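Unit 3 Handout: Shelf Life and Storage of Canned Food
Household Food Management, first-year course
Instructor: Farzana Rizvi

Reading for this unit: course pack, the chapter on preserved foods. Bring your pantry sheet to the October lab.

1. What canning does

Canning works by sealing food in a container and heating it long enough to kill the organisms that spoil it or make people sick. The seal then keeps new ones out. Low-acid foods (meat, fish, beans, corn, most soups) have to be processed under pressure at temperatures well above boiling. High-acid foods such as tomatoes, peaches and pickles can be processed in boiling water.

Once the can is sealed and processed, the food inside does not need a refrigerator. Quality still drops over time. Color fades, texture softens, and some vitamins are lost, mostly vitamin C and thiamine.

2. Dates on the label

In the United States, the date on most canned food is the maker's estimate of best quality. "Best by" and "best if used by" mean the same thing for our purposes. Infant formula is the main exception and should not be used after its date.

As a working rule, plan to use high-acid cans within 18 months and low-acid cans within two to five years. Write the purchase month on the lid with a marker.

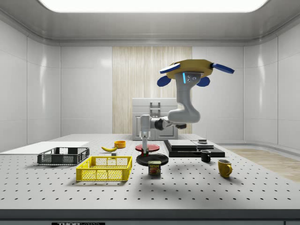
Canned meat is the item students most often file in the wrong place on the pantry sheet. It is a low-acid food and goes in the long-storage column, next to tuna and beans. Check the label first, as a few canned hams are sold refrigerated and must stay that way. A can of Spam like the blue one standing by the plates is shelf stable until it is opened. After that, treat it as fresh cooked meat: move what is left to a covered container, refrigerate it, and use it within 3 days. Do not count on the salt to protect it.

3. Where to keep cans

Choose a dry cabinet that stays below 85 degrees F. Avoid the space over the stove, under the sink, and any garage that gets hot in summer. Heat above 100 degrees speeds up the loss of quality and can allow certain heat-loving bacteria to grow in the can. Damp shelves lead to rust. Surface rust that wipes off is fine. Deep rust is a reason to throw the can out.

4. Damaged cans

Discard without tasting: bulging ends, leaks, deep dents on a seam, spurting liquid when opened, bad odor. A shallow dent on the side is usually harmless. Bag the discarded can so that people and pets cannot get at it.

5. Assignment

Complete the pantry sheet for one household. List each canned item, its acid group, the date on the label and the storage spot. Adeel Ghumman will collect the sheets at the start of lab. Late sheets lose 10 points out of 100. If you have no pantry to survey, see Luzius Tanner for the sample inventory.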